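Against the Laundry Chair
By Rebecca Bellini

The case for folding laundry on the bed is usually made on grounds of convenience. The bed is large, it is flat, and it is already in the room where most of the clothes are kept. I accept all of that. My argument is narrower. The bed should be the only folding surface in a house, and the chair, the sofa arm and the top of the dryer should be retired from the job.

I have lived in Drultville for 18 years, most of them with a chair in the bedroom that held clean clothes. The chair had a capacity problem. It took one load well and two loads badly, and the second load always went on top of the first. A sweater placed at the bottom on laundry day came out nine days later with a crease across the chest that no amount of hanging would remove.

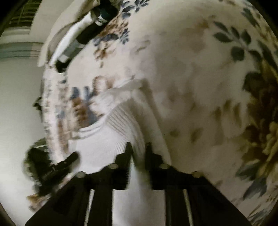
Knitwear is where the choice of surface matters most. A woven shirt can be folded in the air, held under the chin, and it will come out acceptable. A knit can't. It stretches under its own weight when it is picked up at one point, and the stretch goes into whatever part is carrying the load, usually a shoulder or a cuff. The correct procedure is to lay the piece face down, square the hem, bring the sleeves across the back and fold the body in two or three. That requires a flat area wider than the garment with both arms extended. A white cable knit bunched up on a floral comforter has that area all around it, and needs only to be spread out. The same sweater on a chair seat has its sleeves on the floor. Lift it with both hands, spaced apart, and move it as little as possible.

The objection I hear most is that the bed is in use. It is in use at night. Laundry in our house comes out of the dryer before 5 p.m., and the deadline is a feature of the system. A chair has no deadline. Clothes on a chair can stay there through September and into the cold weather, and mine did. Clothes on a bed have to be dealt with before someone can lie down. I have seen people defeat this by moving the pile to the chair at bedtime, and for that reason the chair has to leave the room. Ours went to the hallway, where it holds mail.

A second objection concerns cleanliness. Freshly washed items are being placed on a surface that has been slept on. The answer is to strip the bed first or to spread a clean sheet over it. I use an old white flat sheet, a Korken double, that is no longer good enough for guests. It adds one item to the wash every few loads and it gives a plain background, so a sock shows up against it. White socks are the exception and I sort those by feel.

Sorting order is less settled. My own order is large to small. Sheets and towels go first, as they take up the most room and hide the most things. Pulling them out exposes the underwear, and the shirts that have gone inside the fitted sheet. Long items also come out of a drum twisted, and a twisted item should be undone before anything is stacked near it. Shake it once from one end, lay it down, and run a palm along it toward the other end.

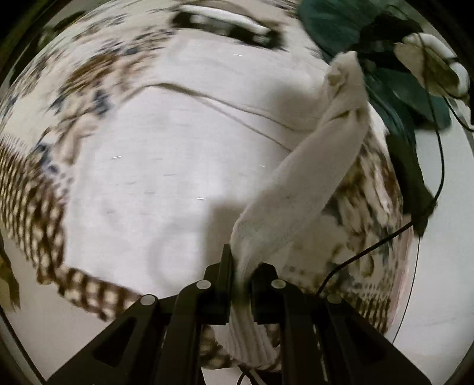

A long white cloth, still twisted, over the white sheet.

I should say something about equipment, given how much of it is sold. I have owned a Wumix folding board, which is a hinged plastic panel for shirts. It works as described. It produces uniform rectangles, and it is slower than two hands for anything that isn't a T-shirt. It also has to be stored. A set of Mösli drawer dividers has been more useful. Dividers fix the width of the compartment, the compartment fixes the width of the fold, and after a few weeks the hands learn the dimension without a template. The board is now behind the wardrobe.

The remaining variable is load size. A full bed of clean laundry is discouraging, and a discouraged person moves the pile. I run smaller loads than the machine allows and fold each one as it finishes. Total folding time is unchanged. The pile is never larger than the middle third of the mattress, and the edges stay free for finished stacks, which go at the foot in the order of the drawers they belong to.

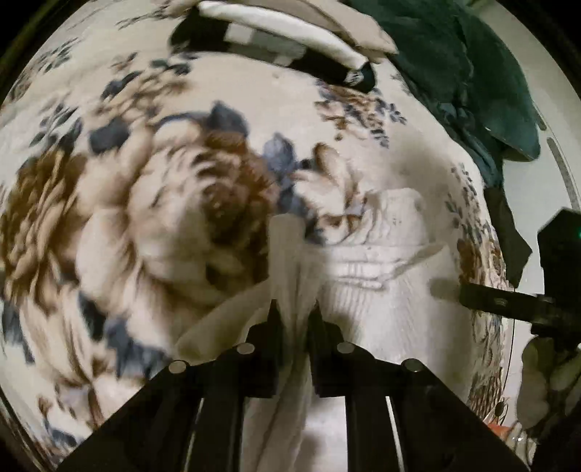
Should knits and thin fabrics be folded in the same session?

They can be washed apart and still folded together, provided the thin pieces are done first and stacked on top of the knits. Stacked underneath, a thin fabric picks up the pattern of the ribbing and has to be pressed.

My husband still drapes his jeans over the footboard. The footboard is not a chair, and I have let it go for now.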